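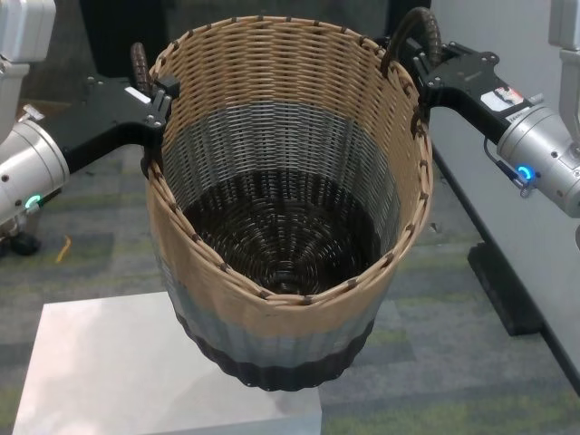
Round woven basket in tan, grey and dark brown, with a handle each side.

Laundry & Storage > Baskets > Keeping woven baskets clean

I bought mine from Gusus years ago and it's held everything from towels to muddy football socks, so it does get grubby! Dust loves the gaps in the weave. I turn the basket upside down over the bath, give the bottom a good thump, then go round the inside with an old dry paintbrush (a soft one, mind).

For sticky bits, wring a cloth out in 300 ml of warm water with a tiny drop of washing-up liquid and wipe along the strands. Don't soak it. Mine dries overnight on the landing, well away from the radiator.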